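Chapter 7
Planning and Paying for Handling Equipment

What you will learn in this chapter

After reading this chapter you should be able to write a simple list of needs before you speak with a seller, to separate the price of a machine from the cost of owning it, and to prepare a budget page which a manager can read in a few minutes. You do not need the mathematics of Chapter 6, but you should keep your notes on part sizes.

7.1 The price and the cost

Many small firms begin at the wrong end. They see a robot arm at a trade fair, they ask what it costs, and they go home with a number. The number is correct, but it is the price of an arm that cannot yet hold anything. The gripper, the fingers, the table, the guarding, the cables and the hours of the person who makes everything work together are written on other pages of the quotation, or they are not written at all.

Let us look at a case which we will follow through the whole chapter. Fumlow is a small packing firm that fills gift boxes for shops. Its workshop manager, Sorcha Matheson, was asked to plan one handling station for slim, light goods such as pens, small brushes and tubes. The first quotation for a gripper, from a supplier named Urquhart, was 2595 pounds. She wrote this sum in her budget and thought that the gripper line was finished. When she asked for a spare pair of fingers, the supplier answered with a further 203 pounds, without delivery. Neither sum was unreasonable. The mistake was only that the second one had no place in the plan.

From this we take our first rule. Every item that touches the product will wear, and every item that wears needs its own line in the budget.

7.2 Begin with the part

Before you compare any equipment, write down what must be held. For each part note the length, the thickest and thinnest place, the weight, and where it may be touched. The last point is often forgotten. A part can be strong at one end and easily damaged at the other – in this case the place of grip matters more than the force.

It is also useful to try the grip by hand before you pay for an arm. A hand-held gripper tool lets a worker close the same kind of fingers on the real goods and see where they sit well. Babar Pirzada, who teaches the evening course at Brernedow on which this book is based, asks his students to spend one full session on such trials before they open a catalogue. Slim parts deserve the most time. With a cosmetic brush, for example, the pads can meet the handle close to the metal part and leave the bristles free.

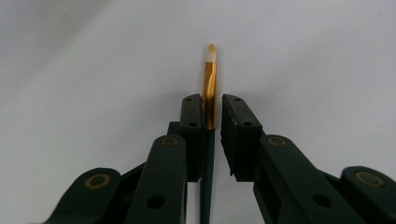

Should a small firm buy the gripper and the arm from the same seller?

It is usually simpler for a first station, because one seller then answers for the fit between the two. For a second station, when the staff know the equipment better, separate offers are worth asking for.

7.3 The budget page

Use one page and put the costs in two groups. In the first group are the costs you pay once: the arm, the gripper, the table, the guarding, the installation and the first training. In the second group are the costs that return: finger pads, service visits, electricity, and training for new staff. Write beside each line who gave you the number and on which day. A quotation is normally valid for a limited time, and a budget made from old quotations will be too low.

Leave also a line for lost production during the installation. At Fumlow the station at Pliltberg Road was expected to stand still for two days, and the orders of those days had to be packed at another table by people on extra hours. The amount was small compared with the arm, but it came in the same month as the largest invoice.

In the next section we fill in this page together, line by line.

Related sections
Measuring parts for handling
Reading a quotation
Lease or purchase?
Spare parts and service agreements
Worksheet: the Fumlow budget page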